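Jandivo opens Stamside workshop to visitors

2 comments | 14 shares

Jandivo will open its Stamside workshop to the public in September, with bin-picking demonstrations running through the afternoon. Entry is free and 500 places are available.

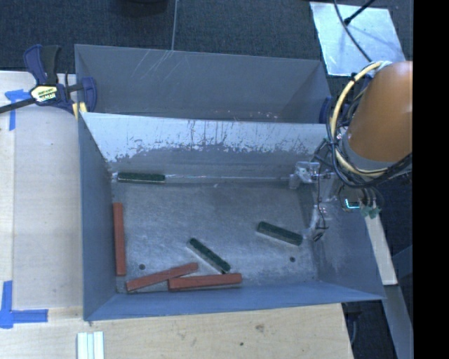

Visitors will be able to watch the Sheehan arm at work and talk to the engineers who set it up. The demonstration uses green and red blocks in a scuffed metal bin with two compartments. Doors open at 2pm.

"Come and ask us anything," said Solveig Forsberg of Jandivo. Parking is on Mamdale Road.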